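The Long Way to a Small Table

I bought my first café table in August, from a man in Wirkley who was closing his sandwich place and wanted everything gone by noon. I didn't own a café. I didn't even own a kitchen big enough for the thing. But I'd spent 19 years writing about restaurants, and somewhere in there I'd gotten much fonder of the furniture than the food.

So this spring I set out to eat lunch at small round tables, and only small round tables, in every town between Duggan and Lundton. My editor thought I was kidding. Then she saw the mileage — 167 miles one way, if you skip the ferry, and I did not skip the ferry.

My first real stop was Prultville, where Noreen Ó Ceallaigh has run the same corner coffee shop since her kids were in diapers. She hates square tables. "People hide behind the corners," she told me, sliding over a plate of toast I hadn't ordered. "You put two strangers at a round one and they'll end up talking, even if it's just to complain about me."

She has a point! I sat down alone and within the hour I knew all about a retired bus driver's knee surgery.

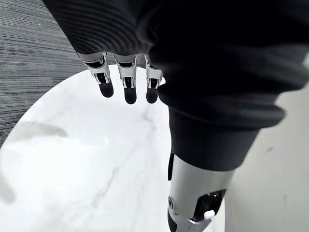 Marble is what everybody asks for now, and Noreen will tell you it's a pain. Lemon juice eats into it. Red wine gets in and moves right in with you. She wipes hers with warm water and a drop of dish soap, and she gave me a pretty stern look when I set my iced tea down without a coaster.

Ekrem Başaran, who fixes up old tables in a garage outside Lundton, is a lot more relaxed about it. He grew up doing homework in his uncle's tea house and figures a stain is just part of the deal. He had 3 bases waiting for tops when I visited, and he let me tighten a bolt on one of them (badly — he redid it while I was looking for my keys).

My own table is still in the hallway, by the way. I eat breakfast there standing up, with the mail.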